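About Stunuvon

We're a snack and drinks shop, small one, on the Ranen side of Thammasiri. Opened in November with 400 products and one till. Now it's 1,431 and still one till – sorry about the line at lunch.

Writing this in a hurry between deliveries so forgive the spelling.
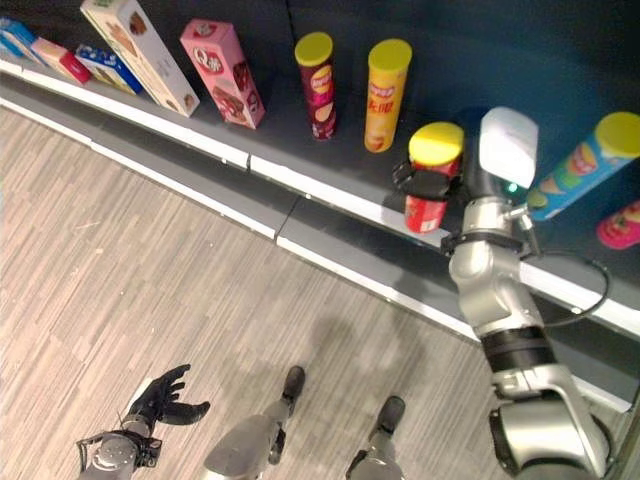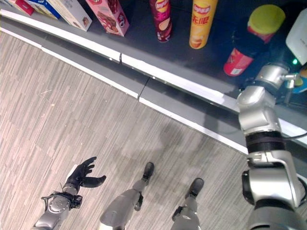
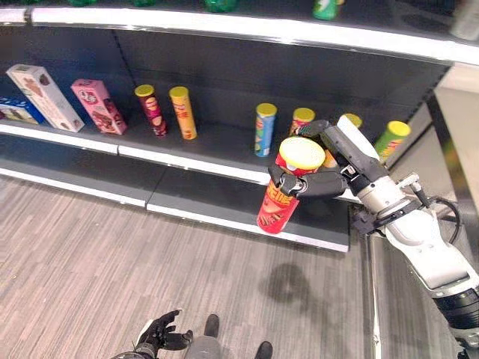
Snacks from all over is the short version. Chips, cookies, chocolate, cold drinks, candy. We like packaging you can't read and flavors you can't guess, and we try to stock both next to the stuff you grew up on. Chips in cans get their own stretch of shelf, right beside the boxed cookies and chocolate things – the dark red can, the yellow one and the red one are the kind of thing we mean. Cans travel better than bags. Fewer crumbs, and you can put the lid back on if you have that sort of willpower. Bags are further in, by the drinks.

How we pick what goes out: we eat it. Everything gets opened in the back room first and if no one goes back for seconds we don't order it. Some odd ones got through anyway. The seafood flavors sell out faster then anything, which suprised us.

Shelves get changed around a lot. New stuff goes at eye level for 4 weeks, then it either earns a regular spot or goes in the bargain basket by the door. If your favorite moved, ask. If it's gone, ask anyway, we can usually get more in.

We also do boxes. Party boxes, office boxes, care packages for students far from home. Around 60 items in the biggest one, packed by hand, cans on the bottom, cookies on top. Tell us about nuts, milk, anything you can't have, and we'll check every label before it goes in. Local drop-off in Thammasiri and out to Ramunia. Further than that goes by mail.

No loyalty card yet. No app. Cash or card both fine. Kids welcome, dogs too if they can keep their noses off the bottom shelf.

Suggestions go in the notebook next to the till – we do read it.

Page last updated 27 May 2026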